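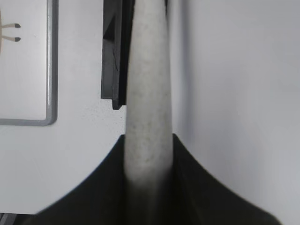 The Tillham Center for Craft and Drawing has updated its guidance on shared materials in the Voyle Room. The main points are set out in this thread. The guidance takes effect at the start of the November session.

Round sticks of any kind are to be stored upright when a table is not in use. Sticks left flat on the tabletop roll, and those that reach the floor are often chipped at the ends.

Each table is allowed 2 sticks in pale colors and 3 in dark colors. Additional sticks may be requested at the Rindska desk before a class begins. Requests made during a class will be met where stock allows.

Pale sticks should be handled with clean, dry hands. Marks and smudges transfer easily to paper. Members who notice heavy marking are asked to wipe the stick with a plain cloth and to avoid water.
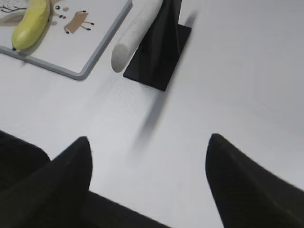 White tabletops are to be left clear at the end of each session, apart from the upright items and the small whiteboard assigned to the table. Please keep the whiteboard near a corner so that the working area stays open.

Sticks should not be rubbed against the tabletop to shape the tip. Scrap board is available for this purpose on the shelf by the Gorkness Street entrance.

The center keeps 1000 sticks in stock for the year. Broken pieces longer than 2 inches remain in use and should be returned to the tray at the desk. Shorter pieces are collected separately for the children's program.

Instructors are asked to review these points with new members at their first class. A printed copy of the guidance is posted inside the supply cabinet door.

Questions may be directed to Soledad Alcantara, Materials Coordinator, at the Rindska desk. The desk is open until 5 p.m.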